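6 min read

July 4, 2023
By Myrto Mavromatis

We use cookies to remember your language and your basket. Accept all / Manage settings

Section 3: Making up the bed and clearing it each morning

By now you've got the Brirerano standing on its feet and the headboard bolted on (if the headboard still wobbles, go back to Section 2 and give those bolts another half turn, I'll wait). This is the part I like best, when it stops being a pile of boards and starts being somewhere you'd want to lie down!

You'll need the mattress, one fitted sheet, two pillows, and a basket for the odds and ends. Any light plastic basket will do. I like the kind with holes in the sides so I can see what's gone in there without tipping it out.

Putting on the sheet

1. Let the mattress air before you dress it. Mine took most of an afternoon to puff up fully, and the corners were the last to come up.

2. Find the care label on the sheet. On the Notance sheets it's sewn at the bottom left corner, so that corner goes at the foot of the bed, on your left as you stand there looking at the headboard. Ignore this and you'll end up with the short side running the long way, and you'll pull and pull and wonder what on earth is wrong with you.

3. Start at the headboard. Lift one top corner of the mattress, tuck the sheet pocket well under, and do the other top corner next.

4. Walk down to the foot and do the last two corners. Bend your knees, please. It's a low bed and it's a wide one, and my back has opinions about both.

5. Smooth from the middle out toward the edges with the flat of your hand. A few soft wrinkles near the foot are fine. I used to chase them around and they just moved over to the side.

Note: If the sheet rides up at night, the pocket isn't far enough under. Asnakech Ayele on our phone line gets this question more than any other, and her answer is always to redo the two head corners first.

Caution: Keep your fingers out of the gap between the mattress and the headboard when you drop a corner back down. The mattress is heavier than it looks.

Setting the pillows

6. Shake both pillows and lay them side by side against the headboard, flat, with the open end of each case facing outward.

7. Leave the groove in the headboard showing if you can. It collects dust (sorry, it does) and you'll remember to run a dry cloth along it if it's in plain sight. Don't use spray cleaner on the upholstery. White fabric shows every ring.

Clearing the bed

If you've got kids, or a dog, or you're just a person who keeps things on the bed, you'll know that by morning there's a whole population up there. Stuffed toys, a sock, somebody's library book. My way goes like this, and it's quick once you're used to it.

8. Stand the basket right on the bed, up near the headboard. I know it feels odd to put it on a clean sheet! But everything's within reach, and you aren't bending down to the floor for each thing. Wipe the bottom of the basket first.

9. Begin with whatever is closest to the edge, before it rolls off and vanishes under the bed. Then work inward.

10. Put soft things in first and let the long ones stick up out of the top. Plush vegetables are terrible for this, by the way. We have a whole garden of them at home, and the leafy bits always want to poke out, so I've stopped fighting it.

11. Feel under both pillows. There is always something under a pillow.

12. Lift the basket away by its rim with both hands, then smooth the sheet once more where it stood.

Note: Don't store the basket on the bed overnight. A hard plastic rim leaves marks in the mattress foam, and they take ages to come out.

Caution: Check for pens, hair clips and anything with a battery before you start smoothing. I've put a line of blue ink across a sheet that way, and it's still there after a good many washes.

Spare corner clips for the sheet are part number 615. Section 4 covers washing and when to turn the mattress.

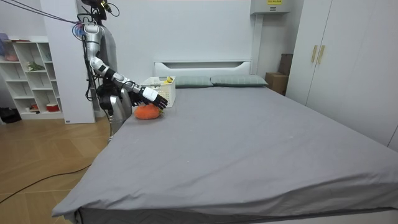

Tsoukalas Bedroom Team, Guides and Aftercare

If a step on this page didn't work on your bed, write to Stamatia Nikolaidis with the section number and the step number, and she'll pass it on to me. The next set of changes goes in this November.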